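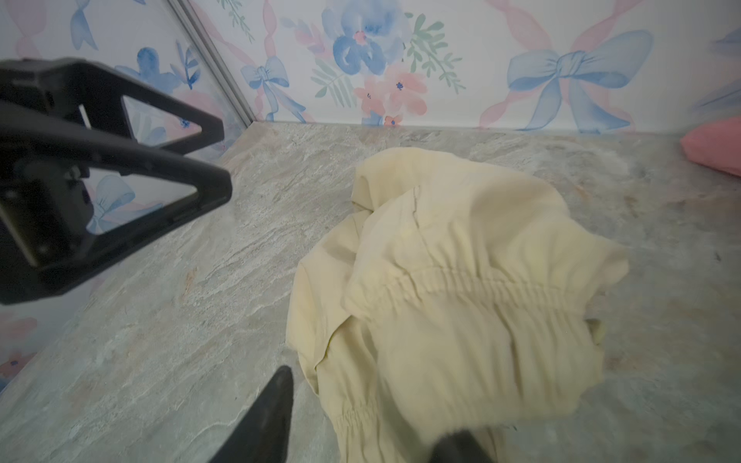
**Must a team fold the same garment at every trial in the cloth-handling category?**

A team may change garments between trials, provided that each garment has been registered with the course office before the session begins and carries its entry in the team log.

---

**Costigan Student Robotics Forum › Course Projects › Cloth Handling**

**Thread: Clarification of garment rules and trial logs**

---

**h_jaramillo** (course staff)

The question and answer at the head of this thread are reproduced from the project handbook. Several teams have written to the office about garments with elastic, and I would like the replies to be available to everyone in one place.

The handbook permits any garment made of fabric that can be laid on the work surface without clips or weights. Elastic waistbands and cuffs are permitted. Buttons and zippers are permitted only when closed. Teams are reminded that the log must record the starting condition of the garment, the grasp attempted, and the result as judged by a student who did not operate the arm.

Please post questions below. I will respond by the end of November.

Higinio Jaramillo

---

**vivach_team**

Thank you for the clarification. Our team, Vivach, wishes to raise a concern regarding the phrase "starting condition." The handbook says that the garment should be "dropped from a moderate height." Two members of our team interpret this quite differently, and the resulting piles are not comparable. One produces a flat, spread heap. The other produces a tight bundle in which the sleeves are hidden.

May we request a fixed height?

---

**stsuji**

I would advise against a fixed height. I completed this project last year, and the drop made less difference than the way the garment was held beforehand. If it is held by the collar, the sleeves fall outward. If it is gathered in both hands, they do not. A fixed height would give the appearance of a standard without providing one.

What helped our team was a short written procedure, kept with the log and read aloud before each trial. It took very little time.

Sachiko Tsuji

---

**vivach_team**

With respect, a written procedure and a fixed height are not in conflict. We would be satisfied with both. Our concern is that grading is comparative, and a team that starts from easier piles will receive a higher mark.

---

**h_jaramillo** (course staff)

Grading is comparative only in the final session, and for that session staff will prepare the piles. For all other sessions the mark is based on the quality of the log. A team that records 114 trials with clear notes on its failures will be marked more favorably than a team that records 800 with no notes at all.

I agree with Ms. Tsuji on the matter of the written procedure and will add it to the handbook as a recommendation.

---

**nandport_lab**

We would like to ask about elastic in more detail. Our gripper closes well on plain fabric, but at a gathered seam it tends to take hold of several layers together. When the arm lifts, the whole garment rises and no unfolding takes place. We have tried a slower approach and a lower closing force. The slower approach made no difference that we could measure.

Is it acceptable to exclude grasps at the waistband from our results?

---

**stsuji**

It is acceptable to plan your grasps away from the waistband. It would not be acceptable to attempt them and then remove them from the log. These are separate decisions, and the examiners will ask about them separately.

As for the practical side, our team looked for the hem first and treated the gathered parts as areas to be avoided until the garment was partly open. We recorded 757 attempts over the term, and the hem grasps were the most dependable by a wide margin. The wrist camera was of limited use at the last stage of the approach, so we chose the grasp point from further away and did not revise it on the way down.

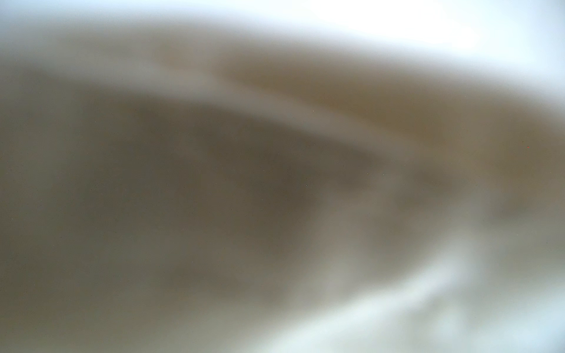
I would recommend that approach to any team with a fixed-focus camera. Select the point while the view is still sharp, store it, and let the arm complete the movement without further correction. The cost is that the garment must not shift in the meantime, so nothing should touch the work surface once the point has been stored.

---

**jirkon**

I must disagree with the previous post. Team Jirkon corrects throughout the descent, and we consider this one of the stronger parts of our project. Even a blurred view contains some information about where light and dark areas lie. Our controller uses that information to detect whether the cloth has moved. A stored point cannot do so.

I accept that our method required a great deal of tuning and that it responds poorly to changes in lighting.

---

**stsuji**

That is a fair objection. I would be interested to read your log entries for pale fabrics in particular. Our own attempts at correction failed mostly on light colors, where a shadow in a crease was mistaken for an edge.

---

**jirkon**

Pale fabrics are our weakest result as well. I will place the entries in the shared folder after the evening session. Please note that they were recorded under two lighting arrangements – the first with the overhead lamps only, the second with an additional lamp beside the arm – and that the two sets should not be combined.

---

**nandport_lab**

We have no side lamp. Would the office be able to lend one?

---

**h_jaramillo** (course staff)

A lamp may be signed out from the equipment desk until 5 p.m. It must be entered in the log as part of the setup, with its position marked on the bench diagram.

On the difference between stored and corrected grasp points, the handbook takes no position and will not do so. Teams should state which method they use on the first page of the report. Vivach's request for a fixed drop height is declined for ordinary sessions. The team may submit it again for next term.

---

**vivach_team**

Understood. We will submit it again, with measurements.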